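Bavivari Releases Searchable Edition of Parish and Guild Court Registers

Coman Collection now open to readers; 3226 entries transcribed and indexed

Bavivari, the documentary history publisher, has released the first complete edition of the Coman Collection, a group of registers kept by the craft guilds and parish courts of a single Transylvanian market district. The edition contains 3226 entries, each with a transcription in the original language, an English summary, and an index of persons, trades, and places. It is available through the Skener reading platform to subscribing libraries and, for individual entries, to unaffiliated readers who register for an account.

The registers record disputes over apprenticeship terms, unpaid debts, inheritance of tools, boundary fences, insults spoken at guild dinners, and the conduct of widows who continued to run their husbands' workshops. The entries were written by clerks who worked in Latin, German, and Romanian, often in more than one language on the same page. Earlier historians cited the collection selectively, mainly for its price data. The legal formulas and the witness statements have received less attention.

The edition is the work of a team of 11 editors led by Domnica Sandu, who has published on customary law and oath taking in small towns. Transcription followed a two-pass method. A first reading was made by one editor and checked against the manuscript by a second, who did not have access to the first editor's notes. Where the two readings differed, both are given in the apparatus.

"The clerks did not record speech. They recorded what the court needed in order to reach a decision," said Sandu. "A reader who treats a witness statement as the words of a weaver or a tanner will be misled. We have marked the standard phrases throughout, so that the departures from them can be studied on their own terms."
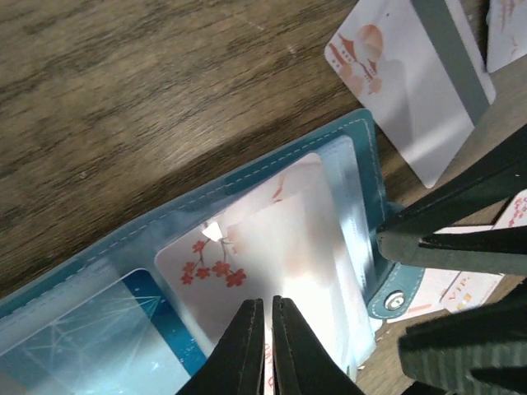
CLUJ-NAPOCA, Romania, May -

The published edition is divided into eight parts, corresponding to the physical volumes as they were bound by the court. The order of the leaves within each volume has been kept, including in two volumes where the leaves are known to have been bound out of sequence. A separate table gives the reconstructed chronological order. Readers may move between the two arrangements without losing their place in the text.

Dates are given as written and in a modern equivalent. Feast-day dating has been resolved wherever the clerk supplied a year. In entries where the year is missing, the editors give a range and state the evidence on which it rests, usually the names of serving guild masters or the hand of the clerk. Personal names are indexed under a standard form with all recorded spellings listed beneath it. No attempt has been made to merge persons who share a name unless a second identifying detail, such as a trade or a street, appears in both entries.

The index of trades was prepared by Kheri Rweyemamu, whose research concerns the transfer of craft skills between households. It separates the trade under which a person was enrolled from the work the person is described as doing. The two differ more often than the printed guild statutes would suggest, particularly among leatherworkers, coopers, and rope makers.

"The statutes tell us who was permitted to do what," said Rweyemamu. "The court entries show a cooper repairing carts and a glover selling candles, and they show the guild tolerating this for years before someone brought a complaint. Any argument about the strength of the guilds has to account for that interval."

The edition also includes a glossary of legal and technical terms, a concordance to earlier partial printings, and a description of the paper and bindings. Monetary values have been left in the units of the source. A conversion table is provided for the units that appear most often, with a note on the limits of comparison between decades.

Availability

The Coman Collection is available now on Skener. Transcriptions and indexes may be downloaded as plain text for use in teaching and research. A printed edition of the introduction, glossary, and selected entries will follow in a run of 2000 copies. Libraries holding a current Bavivari subscription will receive access without further application.

Corrections to readings may be submitted through the form attached to each entry. Accepted corrections will be credited by name and logged with the earlier reading retained.

About Bavivari

Bavivari publishes source editions and reference works in European social and legal history. Its list covers court records, guild papers, and household accounts.

Press contact: Editorial Office, Bavivari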